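Karaca Play Food, Loose Pieces
Sold by Nutton, Flellbridge

Play food is one of those things we have sold since the shop was half the size it is now, and I still get a little excited when a new carton comes in and I can start filling the trays. The Karaca pieces are the ones I reach for when somebody asks what to buy for a first play kitchen, and I'll try to explain why without going on too long (no promises!).
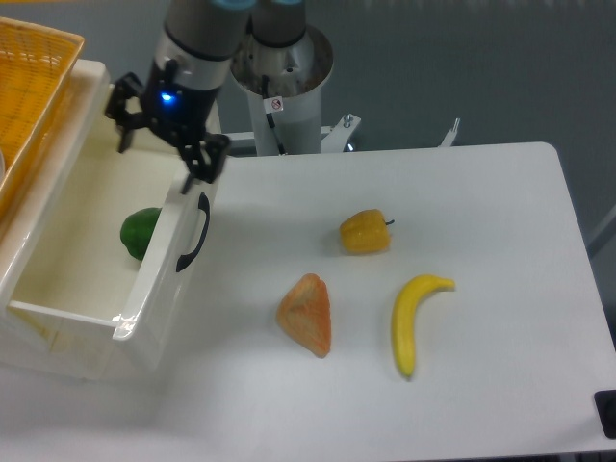 You buy them by the piece, so you can put together whatever meal your household is actually fond of. The yellow bell pepper has a short dark stem, and it is a favorite with the little ones who like to "cook." The banana is a nice bright yellow and has a proper curve to it, stem end and all. Then there is the bread wedge, a triangle in orange-brown with a lighter middle and darker edges, which gets called toast in some houses and pizza in others. My own niece insists it is pie, and I have stopped arguing with her.

We like a plain background for these - a white table, a light tray, a simple rug - so the colors stand out and small children can find the piece they want. They also do well with a drawer of their own. If your play kitchen or cabinet has one, keep it just for the food and let the children put things away themselves at the end of the day. It takes longer than doing it for them, of course, but a drawer that belongs to the banana and the pepper is a drawer that gets used, and you will step on a lot fewer vegetables in the dark.

What to order

Single pieces are listed under item number 1666. Choose the shape from the menu and add as many as you like, and mix them however you please. We also make up a starter bag of four pieces, picked by us from whatever is freshest on the shelf (so to speak), and a classroom bag of 20 for preschools, Sunday schools and waiting rooms. If you would rather not have doubles in the starter bag, write that in the order notes and we'll see to it.

The Hodo play cabinet is a separate item and has its own page. Food does not come with it, and I mention this because we do get the question every single week.

Care

Wipe with a damp cloth and a drop of mild dish soap, then dry with a towel before putting the pieces away. Please keep them out of the dishwasher and away from the stove. A sunny windowsill will fade the yellow over time, so a drawer or a basket is kinder to them between meals.

Delivery and pickup

Orders placed before noon go out the same day, Monday through Friday. Local families are welcome to pick up at the counter in Flellbridge, and we will happily hold a bag for you for two weeks. Returns are fine as long as the pieces haven't been played with. Just tuck the slip back in with them.

If you need a particular mix for a classroom, or you have lost one piece of an older set and would like to match it, ask for Nermin Çınar at the counter or send us a note through the contact page. She keeps over 20 retired shapes in the back room and loves a good hunt.

Page updated 19/12/2022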